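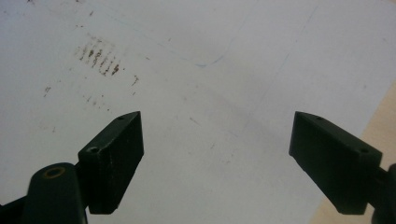

Weekend Kitchen Help Wanted - Storden Supper Hall

Need two people, maybe three, for Sunday suppers. Start in September, sooner if you can.

What it is: prep, plating, dishes. Everybody does dishes. We seat 50 and it fills up most weeks. Small kitchen, one big stove, back door that sticks (push low).

Hours: in by 10, family meal at 2, doors at 5, out by 8 if the pots get done. Second cook closes up.

You:
- can stand all day
- can peel, chop, and keep a clean board
- OK with onions. A lot of onions
- food handler card, or willing to get one, we pay for it
- 18 or over, becuase of the slicer

Restaurant experience nice but no big deal. Church kitchens, camp kitchens, cooking for a houseful of cousins all fine, just tell us what you did.

Pay: hourly, every other Friday, by check or direct deposit. Tips split even, kitchen included. Supper on us plus leftovers to take home when there are any. Aprons here. Bring your own shoes, closed toe, non slip, no exceptions.

Menu changes but right now its pot roast, baked beans, slaw, rolls, one meatless thing and pie. Radwa Fahmy runs the kitchen and does the ordering. Eimear Ó Riain bakes and could really use somebody who can roll a crust, so if thats you say so up front.

Parking in the gravel lot behind Lellau Hardware, not on the street, they do ticket. No bus on weekends. If you need a ride from the Gulen side of town ask, two of the crew drive in from there.

To apply: come by any weekday after lunch and ask for Radwa, or leave a note in the box by the side door. Name, phone, best time to call, any Sundays you already know you cant work. No resume needed.

Paid tryout shift first, then we both decide. Also looking for a backup dishwasher on call, same pay, same door.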